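Search this site
Enter keywords
Go

Let the Repair Counter Stay Open

The public library in Verkcombe has a repair counter in its basement. You bring in a lamp, a toaster or a pair of headphones, someone helps you open it up, and you pay for parts. It is open four evenings a week. The town council is now deciding whether to close it and rent the space out as storage.

I think that would be a mistake, and I say so as someone who usually wants the council to spend less.

The counter costs the town $3000 a year beyond what the library already pays for heat and light. Last year it logged 643 items. Even if half of those could not be fixed, the town paid less than ten dollars for each one that could. Hauling a broken microwave to the transfer station in Jumberg costs a resident more than that in fees and gas.

People who want it closed say that new goods are cheap and repair is a hobby. Some goods are cheap. A washing machine is not, and neither is a hearing aid charger or the power supply for a laptop a teenager needs for school. I took in a Fakow space heater in February with a dead switch. The part cost me less than lunch. A new heater of the same size was $37 on sale, and I would have had to throw out one that was fine except for the switch.

There is also the matter of knowing how things go together. Most adults I know have never taken the cover off anything they own. They were told not to, or the screws were odd, or they were afraid of losing a spring. An hour at a bench with someone patient changes that. You learn which parts wear out and which ones hardly ever do, and you buy differently afterward.

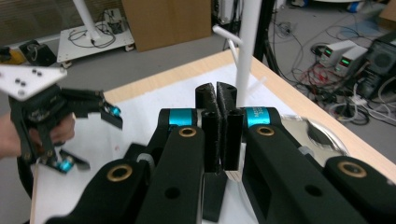
What the council should do

First, leave the counter where it is for two more years and keep the same hours. The storage tenant can use the old annex on Xiao Street, which has a loading door and has been on the town's vacant list for a long time.

Second, charge a small fee to people from outside town. Many of them already offer to pay.

Third, publish the log. Residents should be able to see what comes in, what gets fixed and what does not. If a certain kind of kettle fails every winter, I would like to know before I buy one.

I would not support hiring a full-time manager or buying a lot of new equipment. The counter works at its present size. If the log shows that fewer people are using it, the council can close it then, with numbers to point to.

The vote is at the next regular meeting, and comments are taken at 7 p.m. before the other business.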